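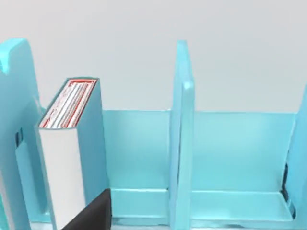

By Antonina Lysenko
September 2019 | Opinion | Equipment and Budgets

Every budget season I am handed a spreadsheet with one enormous number at the top and a row of tiny ones underneath, and every budget season I am asked to cut the tiny ones.

The enormous number is the arm. People love the arm. Grown adults who argue over the price of printer paper will sign for the arm before the coffee gets cold. Then they reach the line that says "organizer, trays, spare fingers, simulation time," and suddenly everyone in the room is a careful steward of the company's money.

I plan purchases for Brurkura, a small firm that puts books and files where they belong. Last year we paid 1,749 dollars for what the order form called sundries. I had to defend that sum at three meetings. The arm got one, and part of it was spent on what color to order.
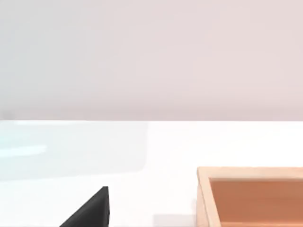 My colleague Maksym Kravchuk has a theory that managers approve things in proportion to how much they move. An arm moves a great deal. A tray sits there. A software license for rehearsing the job on a screen doesn't even sit there, so it gets called a toy, and Maksym gets asked why he can't try it out on the real thing. He can, of course. The real thing charges by the broken finger.

We did it that way once, on the project we called Clemine. The hardware arrived in August and we spent the next 50 working days finding out that our shelves were the wrong shape for it. Fifty days of salaries would have bought a lot of pretend shelves.

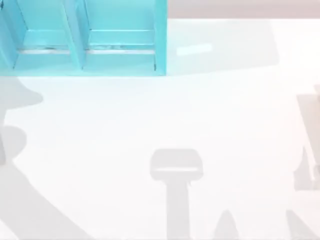
My own proposal is dull, and I have made it to anyone at Brurkura who stands still. Before you price the arm, price the place where the work gets put down. Model it, and quarrel over it while changes are cheap. Take a compartment unit with slanting dividers, the turquoise sort Maksym has on his screen: is each opening wide enough for a book and the finger holding it? Moving a divider in a model costs an afternoon. Moving it after you have ordered 60 of the units costs a conversation with a supplier, and I have had that conversation.

Set aside 1,000 dollars for things you haven't thought of. Put it under its own name and refuse to explain it. If finance insists, call it "fixtures," a word so boring that it has never once been challenged in my presence.

And when somebody proposes a second arm to fix the trouble with the first, ask to see the tray.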